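Search the manuals
Ploltstead Support > Erex bench cell > Set-up guide

Section 4. Can the cell fit a harness yet?

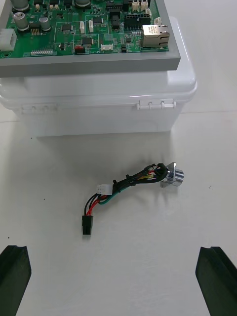
Fig. 4-1. Circuit board in its frame or tray, with the wire harness on the table between the fingers.

Partly. The Erex cell can pick up a short harness and carry it to the board. Pushing a plug home is still hit and miss. In the Whitlock shop trial it seated 312 plugs out of 530 without help. Plan for a person at the bench.

1. Set the board and its tray on a flat, steady surface.
2. Lay the harness on the table with no wires crossed under the plugs.
3. Open the fingers fully and start the pick routine.
4. Wait for the lift - it can take 30 seconds.
5. Check each plug by hand before you apply power.

Note: Loose wires are harder for the cell than solid parts. They shift when touched, and the routine may need to start over.

CAUTION: Stop the cell before reaching between the fingers. Do not let it retry a plug more than 20 times in one shift.

For folding cloth and other home chores, see the Cimenach add-on guide. Those routines are for testing only.

We use cookies to remember your manual language. Accept | Settings
Contact | Copyright Ploltstead | Back to top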